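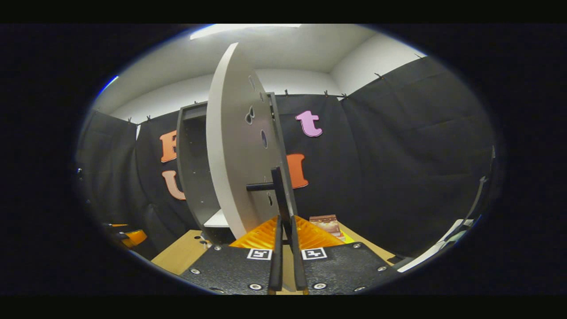 Minutes of the Gripper Comparison Meeting, Stuvton Workshop

Held Thursday at 2 p.m., in the side room next to the curtained booth

Present: Angharad Bellis (chair), Adoración Villanueva (minutes), the two bench technicians, and our three student helpers, who stayed for the whole thing and deserve thanks for it.

Apologies: the purchasing office, who asked to be sent a copy of anything with a price in it.

1. Welcome and last minutes

Angharad welcomed everybody and said how glad she was to see the booth in regular use again after the slow patch in the fall. The last minutes were accepted with one correction: the spare camera cable went to Mostyn and is still there, and it should not have been listed as lost. Adoración apologized to the cable.

2. Hand-held gripper, long fingers

The view at the top of these minutes, from the camera on the hand-held tool, was up on the wall screen while we talked. Angharad asked that we start there, with the long fingers standing up between the two black plates and the white panel behind them, as most of the comments this month have been about what the camera gets to see.

The general feeling was a happy one. Both square markers show up well near the inner edges of the plates, and the technicians reported that the tracking software found the pair in every one of the 50 runs they checked. Adoración was especially pleased with this (she had been the one worrying) and said the even light in the booth was a great help.

There was then quite a long talk about the fingers themselves. They are slim and they leave a narrow gap that you can still see the table through, and the students liked that very much for small things. The feeling was less warm for anything wide or heavy. One of the students said her wrist was tired by the end of a morning, and it was agreed that nobody should do more than 34 grasps before handing the tool over to the next person.

The orange ribbed piece on the table got a mention of its own. The long fingers can get hold of it by the ridges, but only if the tool comes in fairly straight, and two of the helpers had each worked out a different way of doing it. Angharad would like both ways written down before we pick one.

3. Short fingers from Tadelitz

The short pair from Tadelitz went on the same hand-held body for the second half of the month. They open wider and they feel more solid in the hand, and for boxes everyone preferred them. The trouble is that you have to bring the whole tool much closer, so the plates bump into things – the tabletop mostly, and once the shelving.

Out of 200 grasps logged with the short pair, 41 were marked for a second look. Adoración has been through half of those and thinks a good many are only a matter of the log sheet being filled in differently by different people, so we should not be too hard on the fingers until she is done. She was thanked for taking this on, and she asked that people please write the finger type at the top of the sheet, every time, even if it feels silly.

4. Reaching around the white panel

This took up more of the afternoon than planned, but it was a good discussion and the chair let it run. The tall curved panel is in the middle of the table, and with the tool held low it fills the center of the camera view and crowds the shelving unit to the left of it. One technician would like to move it out of the way altogether. The other feels, and Angharad leaned her way, that a panel with holes in it is a very fair test of how well a person can aim the long fingers, and that we would miss it.

It was settled that we try the table both ways. The panel stays where it is for the long fingers until the end of November, then comes off the table for the same number of runs, and then we do it all again with the short pair. The students asked whether the objects could be put back in the same spots each time. Yes please, and with tape, but thin tape.

5. Camera view

The round, wide view is still well liked. You see the plates, the fingers, the table and right up to the ceiling in one go, and that saves a great deal of arguing afterward about where the tool had been. The cost is that things near the sides look bent and rather small. Burmont has offered to lend us a narrower lens, and Angharad will write back and accept with thanks.

Adoración asked if we could turn down the ceiling light a little, as its bright strip comes into the top of the view. The technicians would sooner leave the light alone until the lens has been tried. Agreed, to be raised again.

6. The arm at Mostyn

Mostyn have kindly kept two mornings open for us on their arm. We will take the long fingers over first. Their controller will not read our log files as they stand, so one of the technicians will go a day early to sort that out, and will bring home the cable.

7. Actions

Angharad: write to Burmont about the lens; tell purchasing that there are no prices yet.

Adoración: finish the 41 marked grasps; send around a new log sheet with a box for finger type.

Technicians: check the screws on both plates before Mostyn; panel on, then panel off, as in item 4.

Students: write up the two ways of picking up the ribbed piece; thin tape.

8. Any other business

The kettle in the side room has been replaced. The meeting closed at 3:40 p.m., and the next one will be held at Mostyn, in the room over the loading bay.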